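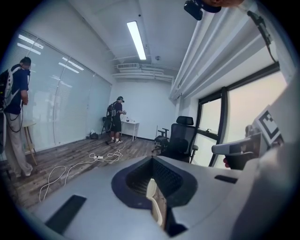
Hand-held gripper, seen from above.

Bretholm revises sizing on women's woven pants

26 August 2019

Clothing maker Bretholm has changed the size chart for its women's woven pants and will label the affected styles by finished garment measurement as well as by numbered size. The new labels apply to 25 styles in the fall range. Knit pants, leggings and skirts keep the existing chart.

The revision follows an internal check of 2,671 returned pairs, all of them from the previous two seasons. Each pair was measured flat at the waist, high hip, thigh and inseam, then compared with the specification sheet used at the factory. Most of the garments were within tolerance at the waist. The larger differences were at the high hip and thigh, where pairs carrying the same size label but cut from different fabrics varied enough that a customer could need one size in a cotton twill and another in a wool blend.

Zyanya Rosales, technical design manager at Bretholm, said the fabric had been handled as a separate matter from the pattern for too long. "We were grading every woven from one base block and then correcting at the fitting," she said. "A twill with two percent stretch and a rigid canvas should not start from the same thigh measurement."

Under the new system there are three base blocks: rigid, low stretch and medium stretch. A fabric is assigned to a block after a stretch and recovery test on washed samples. Grading between sizes stays at one inch through size 10 and becomes one and a half inches from size 12 up. The front rise has been lengthened by a quarter inch in all three blocks, and the back rise by three eighths. Inseams are unchanged.

Patterns for the three blocks were drafted by Plirkon, a pattern service that already handles outerwear for the company. Fit trials were held with 254 women in sizes 2 through 24. Each wore a pair in her usual size and was measured standing and seated. According to Rosales, the seated measurement had the most effect on the final draft, and was the reason for the change in back rise.

The interior label will show the numbered size, the waist and hip of the finished garment in inches, and a single letter for the block: R, L or M. The same letter will appear on hang tags and on product pages. Customers who know their size in one block can expect it to hold across styles with the same letter, the company said. It does not promise the same result between blocks.

The first two styles to carry the label are the Brøndum, a straight-leg pant in rigid cotton canvas, and the Plasside, a tapered ankle pant in a low-stretch wool blend. Both are existing styles. The Brøndum gains room at the thigh in sizes 8 and up -- the point at which returns for fit began to climb -- while the Plasside loses a small amount at the high hip. Prices are not affected. The Brøndum stays at $100.

Older stock will be sold through under the old chart and will not be relabeled. Product pages will show whichever chart matches the pair being shipped, and stores have been told to hang old and new stock separately. Alterations already offered by the company, including hemming and waist adjustment, remain available for both.

Rosales said a similar check of woven shirts is planned, starting with shoulder width and sleeve length. She gave no date for it. Jackets are cut from a different set of blocks and are not under review.

Related items
Bretholm moves outerwear patterns to Plirkon
How to measure front and back rise on a finished pair
Wool blends for fall: weights and weaves
Store alterations: hemming and waist adjustment
Reading a care label on stretch wovens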